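Bags keep slipping down inside my wire trash can
Posted by mossyporch, May 28, 2022

I bought one of those open wire cans for the bedroom and I can't keep a bag up in it. I toss in one banana peel and the whole thing slides to the bottom! Do I need a special size? I have a box of 100 thin gray ones from Lambrechts and I'd rather use them up.

Tina_R
Just get a can with a lid. Problem solved.

Aravind Kartha
No special size needed, but do measure around the rim first. Mine is 27 inches around, and the bags I was using were way too wide – all that extra plastic just slumps. Open the bag up all the way before it goes anywhere near the can, and give the top edge a good stretch sideways so you can find the opening.
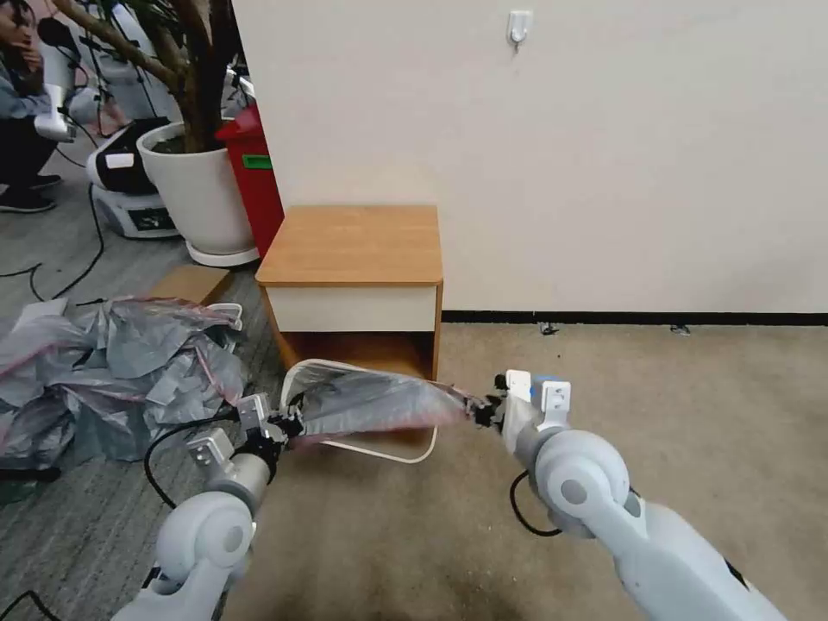
Then fold a good 2 inches down over the outside, all the way around, and knot the slack at the back. I do it down on the carpet next to the nightstand, where there's room to move my elbows (my knees complain, but oh well). A big binder clip works too if you hate knots.

dottie500
Seconding the knot!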